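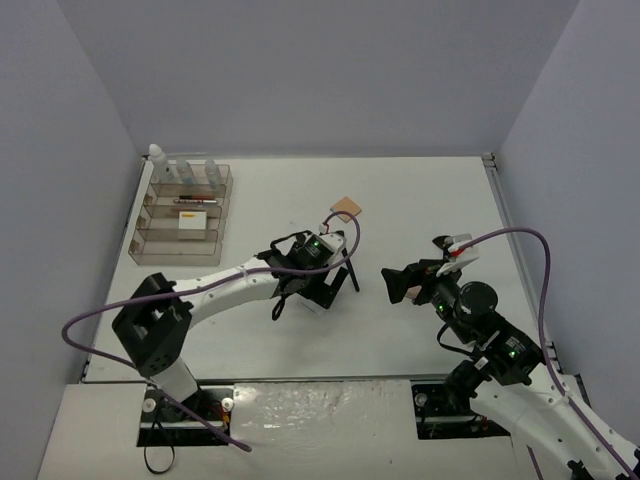
Figure 10.1 A flat white tabletop with white walls. The shadow on the surface is faint and grey.

Chapter 10
White Work Surfaces

A work surface is judged first by its size and height, and only later by its colour. Chapter 9 dealt with size and height. In this chapter we look at colour and finish, starting with white, the finish most often specified for small assembly and inspection tables and the one that draws the most complaints after installation.

White has two practical advantages. Small dark parts such as screws, clips and offcuts of cable show up on it at once, and the surface throws light back up onto the underside of the work. White walls add to the second effect. In an enclosure finished the same colour on all sides, light reaches the tabletop from several directions and shadows tend to be soft.

The disadvantages come from the same source. A pale surface reflects enough light to wash out its own detail, so that a patch near a lamp may look brighter than the rest of the top even though the finish is even. Pale parts are hard to find on it. In the Henska workshop survey, 233 tables were inspected over one October, and 36 of them had been partly covered with a darker mat by the people working at them.

The word "white" on an order form says nothing about texture. A top may be gloss, satin or matte, and it may be plain or carry a grain – either the grain of the timber showing through paint or a pattern that imitates it. Under general room lighting the grain can be missed altogether. Seen close up, it appears as thin, wavy lines, slightly lighter and darker than the ground, and it may be clear in one area and fade out in the next. Figure 10.2 shows a grain of this kind running across a white top.
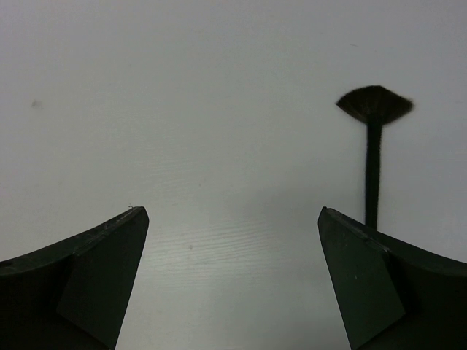

Figure 10.2 Fine grain lines on a white surface.

One reader of the previous edition wrote that grain on a white top was a nuisance and ought to be ruled out in any specification, as she had spent a whole morning wiping at lines she took for pencil marks. Her point is a fair one for drafting and inspection work. On a general-purpose table the grain does little harm, and it hides light scuffs better than a plain gloss finish.

Section 10.1 covers the common finishes and how to recognise them. Section 10.2 deals with glare and the placing of lamps, using the Kurnik bench, 1665 mm long, as the worked case. Cleaning and repair are left to Section 10.3.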